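Anel reading group — minutes, January, 7:00 p.m.

There were 12 of us this time, so I dragged in the kitchen chairs. I took notes, badly, as usual. Topic for the evening: can machines do housework yet?

Laurier started with vacuums (his is fine on floors, hopeless with rugs) and we got stuck there for ages. Then we moved on to soft things — scarves, stockings, bedding — and I said that's where I'd happily hand over the job, because I hate sorting clothes off a bed!

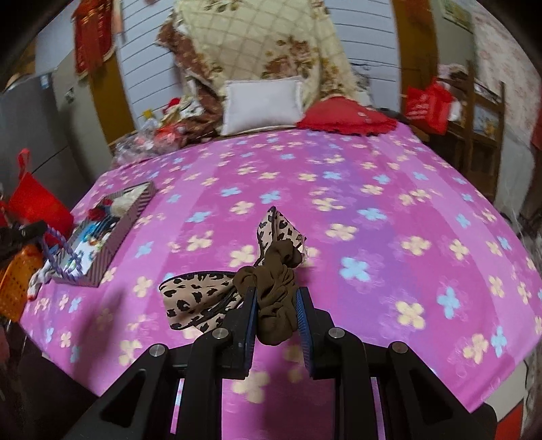
Caroline wasn't having it. A plate keeps its shape, she said, but a stocking has a new one every time you pick it up, and she'd give it 60 tries before she let any machine near her good ones. Qusai thought she was being too hard on them — slow is okay if you're out of the house anyway.

We voted on "ready for laundry by next January." Four yes, seven no, and Babak wouldn't pick.

Saturnino will bring the Pawlak article next month. I still owe Caroline for the coffee. Finished at 8:40.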